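The Bromar Roll-Up Camp Stool and the Udevitz Sit Mat

I've had a lot of emails asking what we use to sit on when we're out in the field, so I've finally got round to putting both of them on one page. I spend a silly amount of my year perched on the edge of a wood waiting for something to happen, and I can tell you that a cold, wet backside will send you home long before an empty bag will!

First up is the Bromar stool. It's a three-legged folding stool with a canvas seat, and it comes with its own shoulder strap so you can sling it across your back and keep your hands free. The legs have wide rubber feet, and that was what sold it to me, as my old one had little pointy ends and went straight down into the mud the moment I leaned sideways (I was holding a flask at the time and I've still got the stain on my breeks). Raphaël Lemaire, who looks after our orders, is a good deal heavier than I am and he's been using the same stool since last August. It creaks a bit when he stands up. So does he.
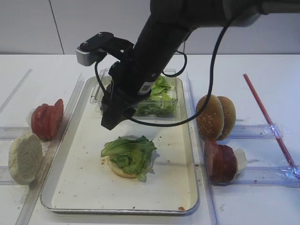 It's a quiet stool otherwise. There's a nylon washer at the joint where the legs cross, so you don't get that horrid metal squeak every time you turn round. If yours does start to stiffen up, a drop of ordinary oil on the joint will sort it. Don't go mad, or it'll end up on your trousers. The canvas is a dull olive and fades nicely after a season. I'd leave it out to dry properly before you roll it up, or it'll smell like a tent that's been in the loft all winter, and I speak from experience there.

Then there's the Udevitz sit mat, a folding foam pad that goes in the back of your coat or the outside pocket of a rucksack. I was sniffy about these for years. I thought they were for people who go to concerts in parks. Then Siriporn Saengthong lent me hers on a frosty morning up at Randgate and I didn't want to give it back (I did, in the end, but I wasn't gracious about it). 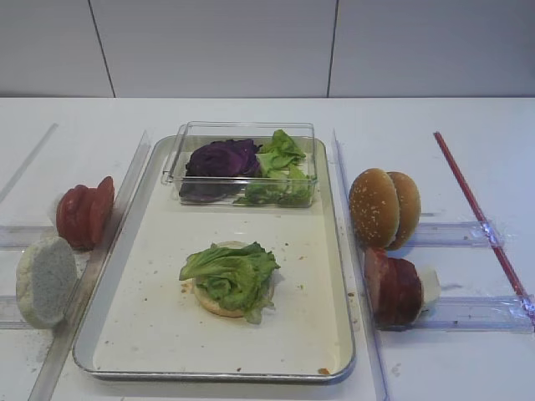
Burger on the go, with plenty of lettuce to hand.

The mat folds into four and has an elastic loop to hold it shut. One side is smooth and wipes clean, and the other has a bit of grip so you don't slide off a log. It isn't thick, so if you're sitting on stones you'll know about it, but for grass, straw bales, boat seats and tailgates it's lovely. Kerubo Mrema keeps 2 in her truck, one for her and one for the spaniel, and the spaniel's has had the corners chewed off. Chewing isn't covered by the guarantee, I'm afraid!

If you can only have one, I'd say get the stool if you shoot from a hide or fish from a flat bank, and the mat if you walk a lot. I take both. The mat goes on top of the stool when it's bitter, and then I'm as comfy as I am at home.

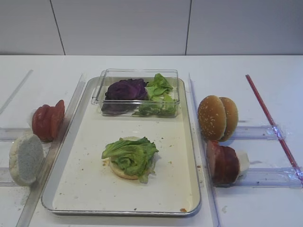
Sizes, Weights and Ordering

Bromar Roll-Up Camp Stool
Seat height: 352 mm
Colour: olive
Shoulder strap included

Udevitz Sit Mat
Weight: 70 g
Folded length: 165 mm
Colours: green or brown (tell us which when you order, or Raphaël will choose for you)

Both are in stock and we post them out in plain brown boxes. The stool can go in the same parcel as the mat, so you'll only pay postage once. If you'd like to try them before you buy, come and have a sit in the shop, the kettle's usually on. For anything else just drop us an email and either Raphaël or I will get back to you, though not very quickly on a Saturday if the weather's good.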